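Prondine - Poste bimanuel PR-2
Guide d'installation et de mise en service
Section 4 - Mise en place du tapis et réglage de la prise textile

Révision du 31 mars 2021

4.1 Objet de la section

La présente section décrit la pose du tapis de travail, le contrôle des deux bras et le réglage de la prise sur textile souple. Elle suppose que le châssis est monté et mis de niveau (section 2) et que le module logiciel Rurneck est installé sur l'ordinateur de commande (section 3). Pour les pièces rigides, se reporter à la section 5.

4.2 Avant de commencer

ATTENTION - Risque de pincement. Les bras peuvent se déplacer dès la mise sous tension. Ne jamais placer les mains au-dessus du plateau tant que le voyant d'état du pupitre est allumé en continu.

ATTENTION - Couper l'alimentation des deux bras avant toute intervention sur les pinces, les caméras de poignet ou leurs câbles.

Matériel nécessaire :
- le tapis de travail et ses deux clips de maintien ;
- la clé six pans fournie ;
- un carré de tissu d'essai, uni, sans fermeture ni bouton.

4.3 Pose du tapis

1. Dépoussiérer le plateau avec un chiffon sec. Ne pas utiliser de solvant sur le bois.
2. Dérouler le tapis et le laisser reposer à plat 12 heures si le stockage a été long.
3. Aligner le bord supérieur du tapis parallèlement au rail arrière.
4. Fixer le bord arrière avec les deux clips, un de chaque côté du milieu du rail. Serrer à la main.
5. Vérifier que le tapis ne passe sous aucune des deux embases.

Remarque - Un tapis gondolé fausse la mesure de hauteur. En cas de pli persistant, remplacer le tapis (référence Zulwood, voir annexe B).

4.4 Contrôle des câbles

1. Amener chaque bras en position de repos depuis le menu Maintenance.
2. Contrôler que les câbles de chaque bras forment une boucle libre à hauteur des articulations et de la pince. Un câble tendu en position de repos sera arraché en extension.
3. Déplacer lentement chaque bras d'une butée à l'autre. Interrompre le mouvement si un câble s'accroche à un maillon.
4. Nettoyer l'objectif des caméras de poignet avec le tissu microfibre fourni.

4.5 Réglage de la prise

Le réglage s'effectue un bras après l'autre, en commençant par le bras droit. Le bras gauche reste en attente près du tissu, pince dégagée.

1. Plier le tissu d'essai en carré et le poser vers le milieu du tapis. Une légère rotation est sans conséquence.
2. Dans le module Rurneck, ouvrir Prise > Textile > Angle.
3. Sélectionner l'angle inférieur droit et valider. La pince descend, puis se ferme.
4. Contrôler visuellement la prise avant toute commande de levée.
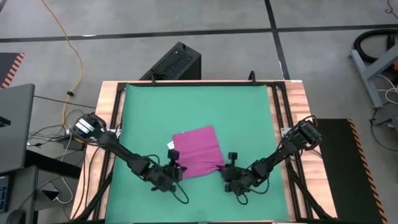 Figure 4-1 - Prise de l'angle inférieur droit par la pince droite.

5. Si le tissu glisse, augmenter l'effort de serrage d'un cran et reprendre à l'étape 3. L'effort est réglable jusqu'à 72 % de la valeur nominale en mode Textile - au-delà, le module refuse la saisie.
6. Répéter l'essai 4 fois sans modifier le réglage, puis enregistrer le profil.
7. Reprendre la procédure pour le bras gauche, avec l'angle inférieur gauche.

Remarque - Un angle froncé ou torsadé entre les mors est acceptable pour une simple levée. Pour une séquence de pliage, réduire la profondeur de prise de 2 mm et recommencer.

ATTENTION - Ne pas tirer sur le tissu à la main lorsqu'il est maintenu par une pince. Utiliser la commande Ouvrir.

4.6 Défauts courants

Étiquette détectée comme angle : retourner le tissu ou activer le filtre Étiquettes.
Pince fermée à vide : refaire la mesure de hauteur (section 3.6).
Image de poignet floue : nettoyer l'objectif, puis resserrer le support de la caméra.
Arrêt pour proximité des bras : écarter les deux pinces en mode manuel et acquitter le défaut.

Si le défaut persiste, relever le code affiché et contacter le service technique Prondine. Les profils enregistrés avec la version de novembre du module doivent être convertis avant usage, voir section 6.2.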